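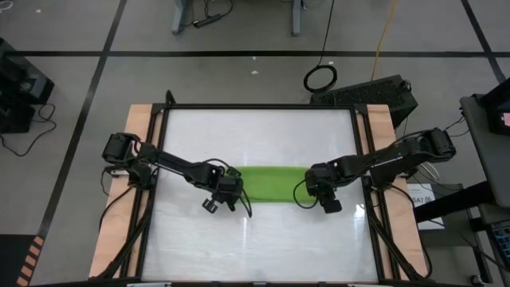
Sunday, after the rehearsal

I have slept badly and my left hand hurts, so I will write slowly. Today we played the whole second half of the programme without stopping, for the first time. Sadao Kobori conducted from the piano because his chair is broken, and he said he hears the choir better from there. I am not sure. From the third desk of the violas I hear mostly the trombone.

The new piece by Rosaura Henao is called Villca. It lasts seventeen minutes and for the first five I have only one note, a low D, which I must play so quietly that the bow almost doesn't speak. I was offended when I received the part. Now I am a little afraid of this note. If I press, it becomes a normal D and everything is spoiled. If I don't press, there is only air. Nelly Guzmán, who shares the stand with me, counts the bars with her foot, and I have asked her to please stop, and she has stopped for one rehearsal.

In the middle there comes the song, the one that Rosaura took down from her grandmother. The altos sing it in unison and the strings go away, one after one. I think it is the best thing in the concert, better than the Moretti serenade, which is pretty and which everybody will whistle on the way home. I told this to Arnulfo Huaranga in the break and he answered that whistling is also a kind of success. He plays the clarinet, he has all the tunes.

The hall

We went afterwards to see the hall in Ivell. It has 800 seats, and last November we sold less than the half of them. The sound is dry. I clapped my hands from the stage and nothing came back to me. Santosh Pathak walked to the last row of the balcony with his score and asked me to play my D, and I played it, alone, with my coat on. He raised his thumb. When he came down he said that he had heard it "more or less", and I have been thinking about this "more or less" the whole evening.

We have 3 rehearsals left. Sadao wants to take the ending slower, and Rosaura wrote to him that it must not be slower, and he read her message to us aloud and then took it slower. I believe she is right. The ending is like somebody who goes out of a room and leaves the door open, and you don't do this slowly.

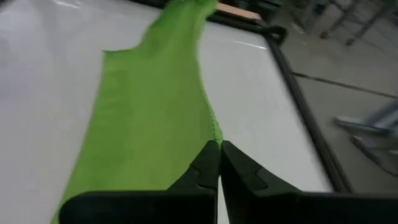 Later, 11 in the evening

I could not sleep and I listened again to the old recording of the Caltateo quartet, with the headphones, so as not to wake the house. In the slow movement the viola player breathes in very loudly before each entry. When I was a student I found this ugly. Tonight I waited for each breath.

Tomorrow: buy rosin, ring Nelly about the car, and mark the bowings in the Moretti from letter F, where I was going up when all the others were going down.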